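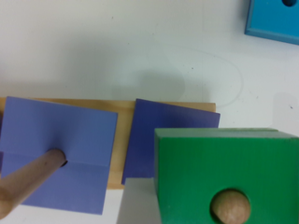

Wrist view, green block next to the finger, peg toy on the bench.

Notebook, December, started a little after two in the afternoon

I have been promising Bo-ram Noh a proper comparison of the two finger sets for longer than I care to admit, so today I cleared the afternoon, made a very large pot of tea and sat down with the stacking toy. The contenders are the Judunach fingers (long, flat, stiff, the ones we have had on since the fall) and the Brustholm pair that came in the padded box, with the softer pads and the slight curve at the tip. I like both of them, which I know is no way to begin a comparison, but there it is. Judunach went first because they were already bolted on and I am lazy about screws.

Setup, for whoever picks this up after me: controller is the Lewis box on its stock firmware, grip force at 14 on its own scale, wrist camera and bench camera both saving to the usual folder. Finger close time is set to 200 ms. I tried it faster this morning and the blocks hopped in the grip just as the fingers met, so I put it back. I start each attempt from the same park position over the table and let the arm settle before I take over, and I do recommend the settling, because there is a little shiver in the wrist after a long move that you don't notice until you are trying to find a small hole with a peg.

The square blocks are a lovely test piece, by the way. I know we have all those machined cubes in the drawer and I know they are more respectable, but a painted block with a hole in it asks for everything at once: a square grip, a level approach and then a bit of forgiveness when the peg touches the rim. The pegs lean if you push them, too, so you can't cheat by pressing down hard. 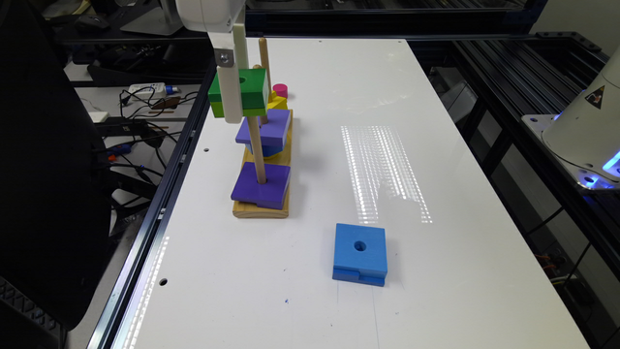

Do the fingers have to come off to recalibrate the grip width?
They can stay on. Open them all the way, run the zeroing routine from the Lewis menu, and close them on the gauge block when it asks. The only time I take them off is when the bracket screw has worked loose, and then I redo the zero after tightening.

(Bo-ram asked me that over the partition and I thought it was worth writing down, as I had to look it up myself the first time and the manual hides it in an appendix.)

Now for what I think so far. The Judunach fingers are very honest about position. Once the block is square between them it stays square, and I can steer by the top edge in the bench camera without second-guessing myself. What they don't do is give. If I come down with the hole off by even a little, the block catches on the peg, the whole wrist feels it, and the Lewis box throws its overload warning at 1000 on the raw force reading. I cleared that warning more often than I would like to report! Backing off and nudging sideways usually sorts it out, and I found I did better coming in slowly with the block level than trying to tip it over the peg the way you would by hand.

The wrist camera is good for the last bit of the approach and not much use before that. Anything held in the fingers looks enormous and covers up whatever is behind it, so I keep my eyes on the bench view until I am nearly over the peg and only then look across. Zundside sell a bracket that moves the camera out to one side, and I have half a mind to ask for one, though I'd want to check first that it clears the elbow when the arm folds.
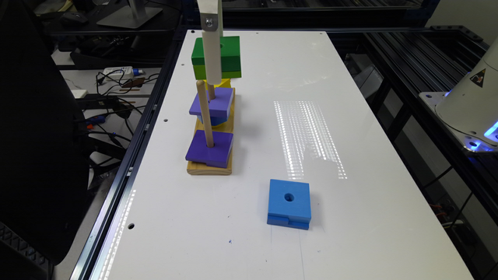

Grip force is the thing I would most like somebody else's opinion on. At 14 a single block is perfectly happy, and going lower saves the paint, but I had only ever tuned it for one block at a time and that is a much easier life for a flat finger. Carrying two together, the dark green over the lime as in the bench view, the pads have to bear on both faces, and if one block is a hair narrower than the other it is really only being held by friction with its neighbor. Stiff fingers will always favor the wider block. I suspect this is exactly where the Brustholm pads will earn their keep, as they ought to squash a little and reach the narrower one as well, but I am writing that down as a guess before trying it so that I can't pretend later that I knew all along. I'd also like to measure the blocks with the calipers before the swap.

Logs for the Judunach half are saved up to run 339, with my comments in the same file, spelling mistakes included. Bo-ram, if you get to the bench before me, please leave the force where it is and put the Brustholm pair on with the curve facing inward. The short screws are in the lid of the padded box, and the hex key is in my mug, the clean one.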